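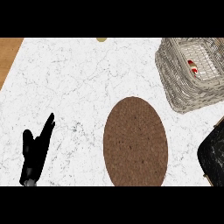
Marek Vondráček asked after the March talk whether a policy scored only in simulation can be ranked at all, given that the renderer and the real counter never agree on friction or light. The Jornine group in Hamar has now answered part of that question. Their result covers ranking only. Absolute success rates still do not transfer, and the report says so on its first page.

Method

Each policy is run in a rendered kitchen with a marble counter, a woven basket, an oval cork mat and a dark tray-like object at the side. The arm carries a two-finger gripper. Fotini Kyriakidis and Pylyp Mykhailiuk built 8 counter layouts and collected 2869 simulated episodes across them. Of these, 300 were held out before any tuning and scored once, at the end.

The scorer does not look at the final state alone. It compares frames taken at fixed intervals and assigns partial credit for reach, grasp, lift and release. A policy that reaches well and fails at the grasp is therefore kept apart from one that never leaves its start pose. Under the older pass/fail score, both received zero.

Fixed objects are also compared between frames. If the mat or basket shifts by more than the set tolerance without contact from the gripper, the episode is dropped as a physics fault. Most dropped episodes came from a single layout with the basket close to the counter edge, and that layout has been rebuilt. 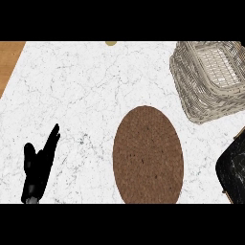
Results

Policies were compared in pairs, 540 comparisons in all, first in simulation and then on the arm at Grullonau. Partial credit gave the same order as the real arm more often than pass/fail did in every layout. The gain was largest for weak policies. For the strongest ones the two scores were hard to tell apart, as most of their episodes ended in success under either rule.

Chrysanthi Panagiotou reran the held-out set with the lighting changed and found that two neighboring policies swapped places. The rest of the order held. She recommends reporting a tie whenever two scores fall inside the lighting spread.

Open items

Release is still the weakest stage to score. A gripper that opens above the basket and one that opens beside it can look alike from some camera angles, and a second view is being added. Deformable objects have not been tested.

The scoring code and layout files are on the Kourkoulas server under the usual group login. Send layout requests to Spyros Nikolaidis.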